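Visit to Ondenel, December

We got to the Ondenel building a bit after two and signed in at the side door. Ebise Zeleke runs the recording floor and took us straight to the cells. Each has two arms on a rail and patterned wallpaper on the walls.
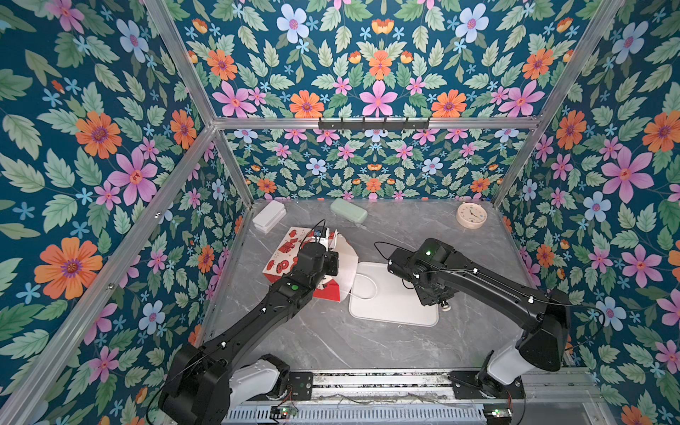 The job that afternoon was bagging takeout. Operators steer both arms and every run is saved as one example. The Lutus set stands at 2669 runs and the target is 4000. Ebise said the paper bags are the slow part, as both grippers have to work on the same bag.

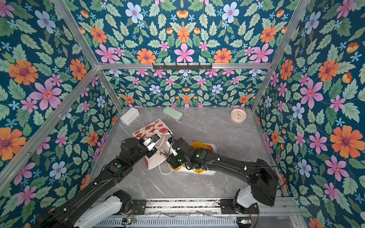

Labelling room

Two people check the runs on screen and tag the failed ones. Those are kept in a separate folder. Parking is on the east side.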